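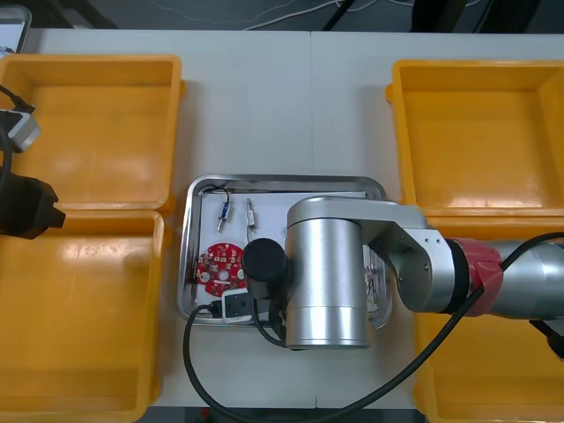 Yellow bins, white table.

February, after lunch. Glue shelf-life check, Pliltow batch. Supplier claims no loss of strength at 800 hours. I don't believe it. Pulls at 100 looked fine, 600 already looked soft — and their curve has no error bars. 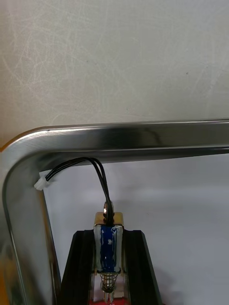

Carol Kershaw thinks the 600 set was mixed short of hardener and should be thrown out. Maybe. I'd want the weigh sheet first.
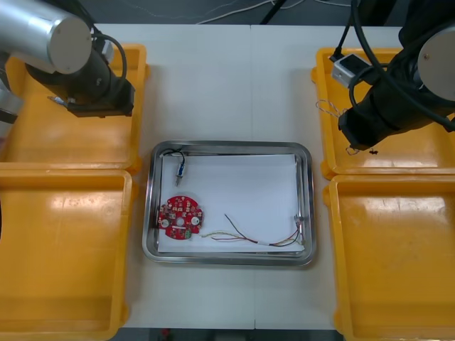 Entered by Roland Bloxham, 4:40 pm

Weigh sheet found, ratio is fine. Keeping the 600 set in. Repeat pulls tomorrow, same jig.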